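Product brochure

A product brochure is a small printed booklet – folded or stapled – that tells a buyer what a thing is, what it does and what sizes or versions it comes in. Handed out at trade fairs, left on counters, put in the box. Differs from a leaflet (one sheet, no binding) and from a catalogue, wich covers a whole range.

Layout

Fairly fixed by habit. Cover, a page or two of sales talk, then the facts. The facts page normally has a specification table, with labels down the left and values to the right. Shaded rows, white then grey, help the eye keep to the line. One strong colour for headings and bars, often the firm's own. 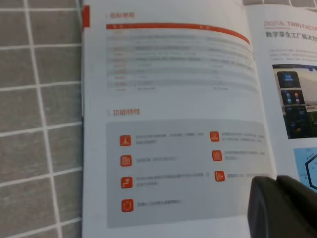
Features are mostly kept apart from figures, in a panel of their own, and shown as icons – short caption or none. Chinese-language brochures often follow the same order, specifications first and functions after. Coloured tabs at the page margin mark the section. Useful in thick booklets, less so in thin ones.

Paper and printing

Coated paper is usual, 90 to 200 gsm, with the cover heavier than the inside. Stapled booklets don't lie flat, pages lift and curve away from the fold. Small type suffers most from this. The printer Stavala sold a lay-flat binding from October, dropped later on grounds of cost.

Keeping and collecting

Mostly thrown away. Some libraries keep them as trade literature – the Iturra collection has 73 boxes, sorted by maker and then by year, though the Cokeck boxes are still unsorted and there is no list for them yet.

See also: Catalogue, Data sheet, Leaflet, Instruction manual

Page last changed June 2022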